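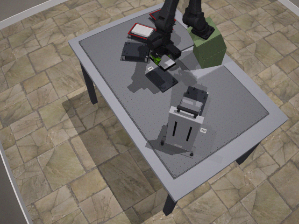
Chapter 6
The Detective Who Comes Back

In the previous chapter we read single novels, each with its own ending. Now we turn to the series, where the same detective returns in book after book, and we ask how a writer keeps the reader interested in a person the reader already knows.

Our main text is the Plarnstead series by Arlo Kincaid. The first book, The Akel Road, has only 171 pages, and the inspector, Fitzsimmons, does not appear until page 129. Many readers at that time found this strange. Kincaid had planned him as a small figure, a tired man who asks two or three questions and goes home. In the last book of the series, which has 556 pages, Fitzsimmons is present in almost every scene, and his daughter has become a suspect.

The critic Fitzgerald Whitfield has written that a series detective must "grow old more slowly than his readers." You may agree or disagree with this. Keep the sentence in mind when you read the extracts, and notice how Kincaid treats time. In the second book it is February and Fitzsimmons is fifty. Four books later he is fifty-two, but the telephones have changed.

Before you begin, please read the opening pages of The Akel Road once without a dictionary. Then read them again and mark each place where the town is described by somebody who does not like it.

Words to know in this chapter: recurring character, backstory, continuity, cold case, red herring.

6.1 A late entrance

The first extract begins on a Friday evening, in the kitchen of the widow Parkis.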